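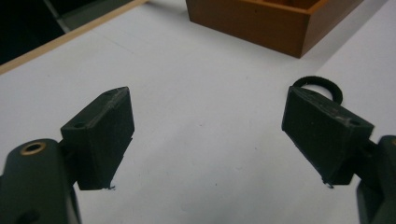
사진 1. 핑거 2점, 흰 작업대 위. 패드 사이 빈 상태.

수동 그리퍼 키트 Gravport 도입 전 점검표
점검일: 2021-02-09
점검: Liesl Danzer / 확인: Heidrun Strebel
공급: Walerico (평가용 대여품, 반납 조건)

1. 핑거 외관
판정: 조건부
의견: 좌우 패드 모두 긁힌 자국이 있음. 공급사는 "미사용품"이라고 했는데 믿기 어려움. 사용 이력 서면 요청함. 색은 짙은 녹색, 안내문 표지와 같음.

2. 패드 하단 마감
판정: 부적합
의견: 양쪽 패드 아래에 가는 실 같은 가닥이 남아 있음. 손으로 떼면 된다는 답변을 받았으나 출하 검사를 했다면 왜 남아 있는지 설명이 없음. 제거 후 재확인.

3. 나사 구멍 및 인서트
판정: 보류
의견: 마운트에 황동색 나사산 인서트 있음. 허용 체결 토크가 안내문 어디에도 없음. 패드의 작은 나사 구멍은 용도 표시가 없어 문의 중. 답이 올 때까지 체결 금지.

4. 손끼임
판정: 조건부
의견: 패드가 각진 블록 모양이라 모서리 접촉 주의. "손끼임 위험 없음"이라는 홍보 문구는 근거 자료를 못 받았으므로 인정하지 않음. 작업자 교육 전에는 사용 불가.

5. 작업대 정리
판정: 조건부
의견: 오른쪽 패드 뒤 검은 머리끈은 키트 부품 목록에 없음. 점검 시작 전에 치울 것. 상판의 얼룩도 닦고 시작. 나무 상자는 패드가 닿지 않는 위치로 옮길 것.

6. 내구 자료
판정: 부적합
의견: 개폐 1,000회 시험을 통과했다고 하나 시험 하중, 시료 수, 중단 기준이 없음. 첨부 기록표에는 80행 중 79행만 채워져 있고 빈 행에 대한 주석도 없음. 원본 기록 제출 전까지 이 수치는 검토서에 인용하지 말 것.

7. 교체 부품
판정: 보류
의견: 패드 단품 구매가 되는지, 세트로만 되는지 Walerico 담당자마다 말이 다름. 견적서로 받을 것.

종합: 구매 승인 안 함. 2번과 6번 해결 후 재점검.

확인자 메모(Strebel): 3번 토크 값은 전화 답변 말고 문서로만 받으세요. 재점검은 2월 안에, 같은 핑거로 합니다. 새것으로 바꿔 오면 1번부터 다시.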